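Subject: Re: [redomham-playgroup] Sorting the toy table 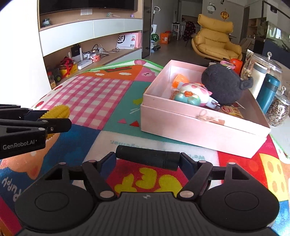 Went through the table again in March and the patchwork mat is staying. It covers the surface well and the little ones like the clouds and the fruit prints. I would still like a second one for Pikell if anybody sews.

Béla Takács wrote:
> Can we agree on what goes in the pink box and what goes
> back on the shelf? Last time the play food was mixed in
> with everything else and it took me until 2 to sort it.
> Also, do we still want the corn cob?

Yes to the corn cob. The raised kernels are good for small hands and it wipes clean. Play food should have its own tub – I have a spare one from Wuluditz that will do.

The pink cardboard box with the twine bow is fine for cups and other light things. Please don't put anything heavy in it. It is only cardboard and I don't have another that size.

Black items with caps are a no for the under-threes until one of us has checked that the caps stay on. Put them on the top shelf for now.

We have 19 dollars left for tubs. Boros has the flat ones with lids, so I'll look there first.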